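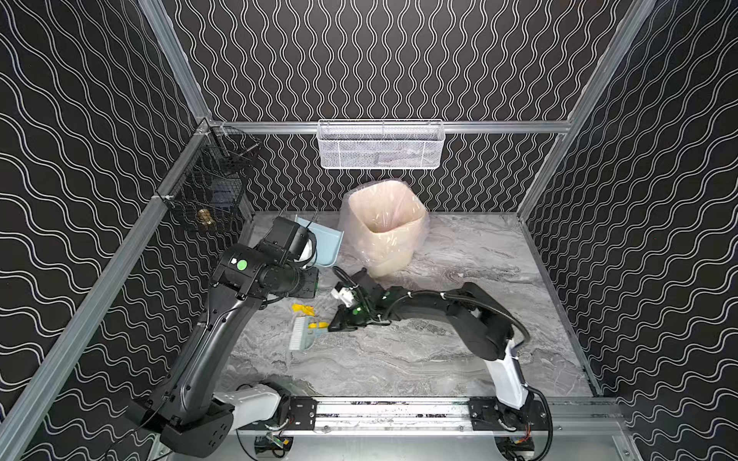
Ticket 259 - Trash bin liner slips, dust falls outside the bag
Site: Wesside, bench area
Category: Housekeeping supplies
Opened: Thursday, June 9, 2022
Status: Closed

Reported problem

When the dustpan is emptied into the beige bin, part of the load ends up between the bag and the inside wall of the bin. The bag also slides down on one side when anything is dropped on the edge of it. The bin has to be wiped out every time the bag is changed. Liners are the clear Avness ones, 600 to a case. The problem started with the current case.

Checks

1. Looked at how the bag sits in the bin. The bin has a square top and the bag is pushed in and folded over the rim with a lot of slack. Loose folds bunch around the rim and hang over the outside, and fine dust catches in them.
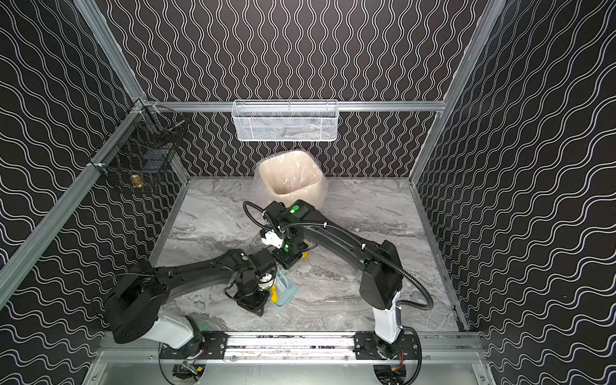
2. Compared liner sizes. The packing slip from Choo shows item 194, which is the large size. We normally order the medium. The large bag fits over the rim but does not grip it, so it moves.

3. Tried a medium liner from the old box. It went on tight and stayed put through 8 emptyings. No dust behind the bag.

4. Tried the large liner with the slack gathered and knotted at one corner. This held for most of the day. It takes longer to put on and the knot has to be cut off at the end.

5. Checked the dustpan. It is the one-piece plastic kind with a raised rim on the sides and a slot in the handle for hanging.

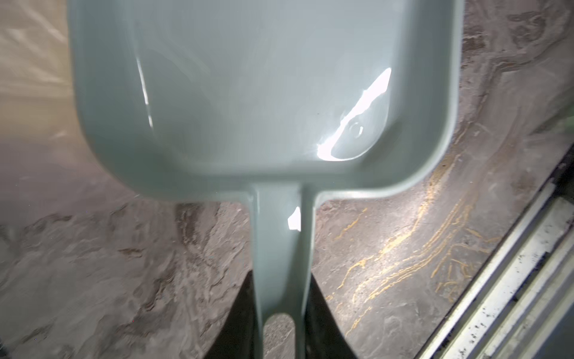
No cracks found and the front lip is straight, so the pan was ruled out. Emptying it slowly with the lip well inside the opening helps with either liner. Tipping it from the side of the bin is what puts dust in the folds.

6. Checked what else goes in the bin. The small cloths get left out on the floor of the bench and are picked up into the tray before sweeping. Two had been thrown out by mistake with the sweepings and were pulled back out of the bag. 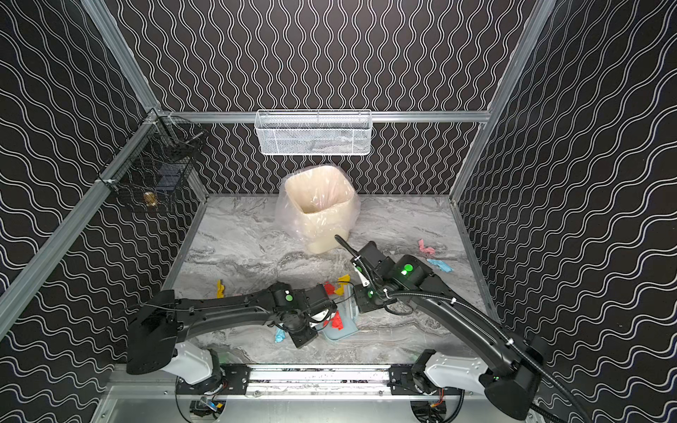

Cloths are to be picked up first, all colors, then the floor is swept. A cloth dropped on the edge of the bag is enough to pull a large liner down on that side - same fault as the dustpan, same fix.

Resolution

Medium liners reordered through Mernesis. Until they arrive, use the large ones with the corner knot. Large liners that are left over go to the tall bin by the loading door, where they fit.

Follow-up

Check the size on the packing slip before opening the next case, due in August. Reopen this ticket if the medium liners slip.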